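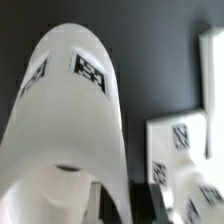

Ticket: label printer skips every fifth label
Site: Jondovville
Opened by: Divina Enriquez, Sun 14 June

Rumetti driver reinstalled, no change. Test run of 100 labels, same fault. Gap sensor recalibrated - fault persists.
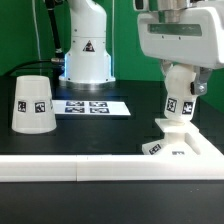
Does it happen with the other label stock? Only with the Hubmann rolls; the Isside rolls print clean.

Label length was set 5 mm too long in the Hubmann template. Corrected and saved.
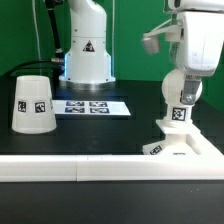 Green backdrop, black cables at left.

Reran 600 labels, no skips. Closed.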